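Where the Quiet Seats Are: Noise and Study Habits in the Swanson Library

By Elspeth Menzies
December
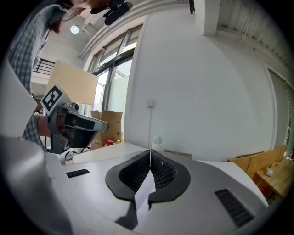

Beathag Yule disagreed with the title as soon as the draft went round. There are no quiet seats in Swanson, she wrote back, only seats where you stop noticing the noise, and a report that promises a map of silence is going to annoy people. I kept the title but changed the survey because of her comment. The first version asked students to rate how quiet a seat was. The final version asked whether noise had made them move, stop working or put on headphones during their last visit.

Background

Swanson is the main library at Nandby College. It has 4 floors. The ground floor holds the service desk, the printers and the group tables. The second floor is mostly shelves with desks along the windows. The third floor has the study rooms that can be booked, and the fourth floor is marked as silent. The signs were put up when the building opened and have not been changed, though the furniture has been moved several times.

Students complain about noise in the library every year. Most of the complaints on the college feedback page do not say where the person was sitting or what they heard. I wanted to find out which kinds of noise matter and whether the silent floor works the way it is supposed to.

Method

I used two sources. The first was an online survey, which was open for most of the fall term and was sent to all students through the course pages. It received 695 responses. I removed the ones that were left blank after the first page and the ones from people who said they had not used the library that term. That left 466.

The second source was a set of sound level readings. I took 200 readings with a handheld meter borrowed from the physics department, spread over all floors. Each reading lasted one minute. I wrote down the floor, the nearest desk number, the time and any sound I could name. I did not take readings during exam week, when the library has longer hours and different rules.

Results

The ground floor was the loudest by a clear margin, which nobody should find surprising. The second floor was louder than I expected in the early afternoon and much quieter after 6 p.m. The third floor had the widest spread. With the study room doors closed it was close to the level of the fourth floor, but the doors do not have closers and people leave them open.

The fourth floor had the lowest readings. It was also the floor where survey respondents were most likely to say that noise had made them move. I checked this twice because I thought I had mixed up two columns. The columns were fine.

The written answers help explain it. On the ground floor people mentioned talking, but usually as something they put up with. On the fourth floor they mentioned single sounds: a phone buzzing on a desk, someone eating chips, a chair leg, the elevator bell. Several said that a small sound was worse there because nothing covered it. One respondent wrote that she now works beside the printers on purpose, since the steady noise is easier to ignore than one person sniffing.

Headphone use was high on every floor. Students who wore headphones were not less likely to report being disturbed. I can't tell from this survey whether the headphones don't help much or whether people who are easily disturbed are the ones who wear them.

Problems with the study

The survey was voluntary, and students who are bothered by noise were probably more willing to fill it in. The meter gives an average over the minute, so it misses short sounds, and short sounds are what people on the fourth floor complained about. If I did this again I would record the peak level as well. I would also take more readings in the evening. My own class schedule meant that most of them were done before 5 p.m.

The question about moving seats did not ask where the person moved to. Beathag pointed this out after the survey had closed.

Suggestions

The study room doors on the third floor should have closers fitted. This is cheap, and it would help the desks outside.

The elevator bell on the fourth floor should be turned down or switched off if accessibility rules allow it. I asked the front desk about this and was told it is a question for the building office.

The second floor could be labeled as a low noise floor after 6 p.m., which is how it is already used. A steady background sound on part of the fourth floor is also worth a trial, starting at the end farthest from the stairs. Some students will dislike it, so the other end should be left as it is.

The survey questions and the table of readings are in the appendix, which is kept with the printed copy at the service desk.

© Nandby College Student Reports | Contact the Swanson Library desk | Back to top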